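Gluing and Small Repairs at the Bench: Frequently Asked Questions

By the Manolakis workshop desk
Updated in January

Print this page | E-mail this page

Which glue gun should I use for printed parts?

A small one is enough for nearly everything that comes across the bench. The big guns put out more glue than a small part can take, and they are heavy to hold at an angle. If you already own a small gun with a clean nozzle, keep using it.

Can I hot-glue a 3D-printed part to another one?

Yes, if the joint won't be loaded or left anywhere warm. Covers, spacers, cable guides and test fits are all fine. For a bracket that carries weight, use screws or a two-part adhesive. A car dashboard in summer will soften hot glue, and some prints too.

My part has a row of small holes. Do I glue before or after the screws go in?

After. Put the screws in loose, line everything up, tighten, and then add glue if you still want it. Glue that runs into a screw hole has to be picked out with a pin. On rings and discs, keep the bead well away from the holes and work in short sections.
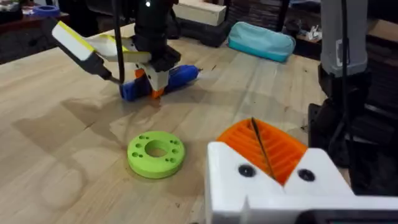
Blue glue gun and a lime-green printed ring on the bench top.

What should I put under the work?

A silicone mat, a piece of baking parchment or a scrap of cardboard you don't mind losing. Bare wood is usable, but drips get into the seams between the boards and take the finish with them when you scrape. If you do get a drip on wood, let it go fully hard and lift it with a plastic scraper. Rubbing alcohol at the edge of the drip helps it let go.

How long does a joint take to set?

A thin bead will hold after 25 seconds if you keep still. A thick blob takes minutes. Don't blow on it.

Why does my gun leave strings everywhere?

The glue is too cool, or you are pulling straight up at the end of the bead. Let the gun warm up longer and finish with a small circle of the nozzle. Cheap sticks also string more. We buy the Rarkau clear sticks in bags of 200 and have had no trouble with them, but any clear stick in the right diameter will do.

Can I use a soldering iron to melt the glue back off?

You can, and you will regret it the next time you solder. Glue burns onto the tip and is hard to get off. Keep an old tip for plastic work if you must. A better way is to warm the joint with a hair dryer and pull it apart by hand.

Where should the iron and the screwdrivers go?

Irons go on a holder, always, including when they are unplugged. Put the holder on the side of your working hand and run the cable behind the work — a loop of cable across the front of the table will catch on a sleeve sooner or later. Screwdrivers can stand in any cup heavy enough not to tip. Handles up is easier on the fingers, and if the handles are different colors you can learn which is which. Clear a working space before you plug anything in. The back of the bench can stay as it is.

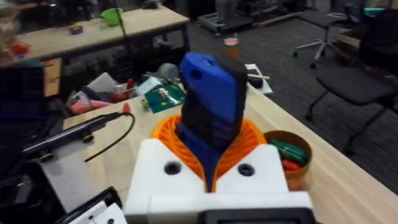
Jirkia wrote in to say that the cup is fine for full-size drivers but hopeless for the little precision ones, which drop to the bottom and have to be shaken out. The suggestion was a block of scrap wood with 2 rows of drilled holes. We have tried it since and it works well. Drill the holes slightly oversize.

Do I need to clean the nozzle?

Wipe it with a folded piece of foil while it is hot. Don't use a paper towel. Leave the stick in the gun when you put it away. Pulling it out backward can drag melted glue into the feed.

Can I leave the gun plugged in between jobs?

For a few minutes, on its stand, while you are in the room. Otherwise unplug it. A gun left on will drool, and the glue inside goes brown and weak.

Is there a kit list?

The Fluvus starter list is item 172 in the parts catalog. It covers a small gun, a mat, a plastic scraper and an iron holder. Screwdrivers are listed separately, and so are the glue sticks.

Print this page | E-mail this page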